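ok so my brother-in-law asked me over dinner if he should hold off on hiring a cleaner because "the robots are basically here." I have thoughts! Short thread, grab a snack 🧵

First, what I've got to judge by. I do setup and test work at Vadent, mostly arms on tables, mostly boring stuff. Before that it was two years of watching carts go around the Ravness stockroom. So I'm not a professor, I'm the person who resets things.

The floor stuff is fine. Floors are done, go buy the little disc vacuum and be happy (pick up your socks first). A floor is flat and the machine only has to not fall down the stairs.

Tables are where it all goes sideways. Everybody's favorite demo is "tidy the desk" and I get why, it sounds like a chore a six-year-old could do. Put the pencil in the holder. That's the whole job!! 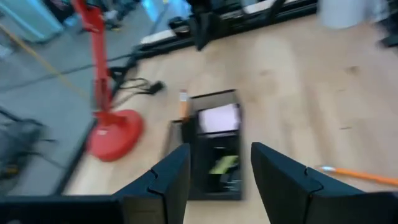
Desk tidying, gripper's point of view. One orange pencil still out on the wood.

Think about what you do with a pencil without thinking. You pinch it, it rolls a bit, you let it roll, you flip it upright in your fingers and drop it in a slot that's barely wider than it is. Two stiff fingers don't get the flip for free. You have to plan the flip with the whole arm.

And then cables. I could do a separate thread on cables. A mug is the same mug tomorrow, and a cable is a new shape every time you breathe on it.

Zixuan Jiang on my team ran the desk job 60 times back in May with the lamp and the organizer in the same spots. Looked great! Then we slid the organizer over one hand's width and I went and got coffee, because it was going to be a long afternoon.

Somebody's going to reply with the Sovodholm laundry video. I've seen it. I love it. Count how many shirts it folds and then look at how the light moves on the wall behind it while it does.

Shop floor is a different story and I'm way more cheerful there. Same bin, same part, same angle, all night long. Zhiqiang Jia has an arm over at Zou that did 744 picks in one shift and the only complaint was the noise.

So my answer at dinner was: hire the cleaner. Ask me again in a couple of years, I'd love to be wrong, I have so many pencils.

Anyway what's the chore you'd hand over first? Mine's the dishwasher, specifically the forks. Replies are open, I'm on the train till 1907 (yes I write it like that, my dad was Navy)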